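Lacquered wooden spoons - can they go through the dishwasher, and how do I store them?

Posted in Kitchen and Table, 2023-10-09

tamarack_lane

I bought a set of lacquered wooden spoons from Plikari in January and I'm not sure I'm looking after them properly. They are reddish-brown, very glossy, with a long thin handle and an oval bowl. We use them for soup and congee most nights. The card in the packet only said "hand wash recommended" and the rest was care instructions for a bowl I didn't buy.

I have been washing them by hand, but there are four of us and I'm not always the one doing the dishes. One went through the dishwasher on the eco cycle and came out looking fine as far as I could tell. The others have had nothing but the sink. I also have two older ones from a market stall that have gone dull at the tip and feel a bit rough on the lip. 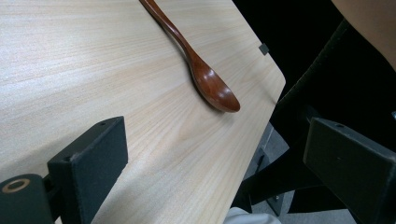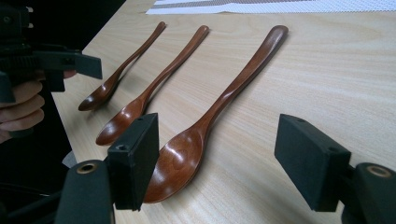 Is it safe to keep using a spoon once the lacquer has worn through at the tip?

For stirring dry things or scooping rice, go ahead, but I would stop eating hot soup with it. Bare wood takes up water and the coating around the worn spot will keep lifting.

The first line of that is mine and the second is what the shop told me when I rang them, so I'm passing it on in case it helps someone else. They were less clear on the dishwasher. The person I spoke to said "better not" and left it there.

What I would like to know:
Is one accidental dishwasher cycle enough to ruin a spoon?
Should I be oiling them? I have a bottle of food-safe oil for the chopping boards.
Can they live in the drawer with the metal cutlery? At the moment they are loose in a Vadholm tray and they rattle about.

gumboot_weather

One cycle won't ruin it. Dry it properly, leave it out for a day somewhere airy and have a look at it in good light. You are looking for fine cracks in the finish, or any spot where the colour has gone cloudy. If there are none, carry on using it.

The trouble with dishwashers is the long soak, the heat and the detergent all together. Dishwasher powder is a lot harsher than what you use in the sink. I did mine in the machine for most of a year before I knew any better and the handles went grey first, then the bowls started to feel like fine sandpaper. I tried to rescue the worst one with 400 grit and then 800. It came up smooth, but that took off what was left of the lacquer, and I ended up using it for scooping flour.

Don't oil them. Oil is for bare wood. On a lacquered surface it has nowhere to go, so it sits on top and gets sticky, and then it picks up dust. Your chopping board oil should stay with the chopping boards.

For washing:
Lukewarm water, a drop of dish soap, soft sponge.
No scourers and no steel wool.
Rinse and wipe straight away with a tea towel. Don't leave them standing in a cup of water.
Lay them on a dry towel or the bench with a bit of space between them until they are fully dry, then put them away.

Keep them off the heater and out of direct sun while they dry. A sunny windowsill is the worst place in the kitchen for them.

quietkettle

I put mine in the dishwasher all the time and they are fine. They were cheap though. Just buy new ones when they wear out.

north_of_the_creek

Agree with gumboot_weather on nearly all of it, but I'd add something on storage, as that part of your post didn't get answered.

Metal cutlery is what scratches them. Forks especially. Every time the drawer is pulled open the whole lot slides forward, and the tines drag along the spoons. You don't need anything fancy. I have a narrow bamboo insert from Nallik that cost me 8 dollars, and the wooden spoons and chopsticks go in there by themselves. All bowls at the same end, facing up, and they nest well enough without being jammed in. If you are short on drawer space, a jar works too, handle end down - make sure they are dry first or the water runs to the bottom and the ends sit in it.

Also, check whether yours are natural lacquer or a clear synthetic coating. It's hard to tell by eye. Solís sells both kinds and lists the finish on each product page, so ask Plikari for the same information. Either one should be hand washed, but natural lacquer dislikes very dry air as well, which matters if you run a furnace all winter.

As for the two market stall ones with the rough lip, I'd retire them from the table. Re-lacquering at home is messy and the curing times are long. They will do for the sugar jar.

tamarack_lane

Thanks. I'm moving them to their own tray tonight and putting a note on the dishwasher. The one that went through has no cracks that I can find, so I'll keep using it and see how it goes.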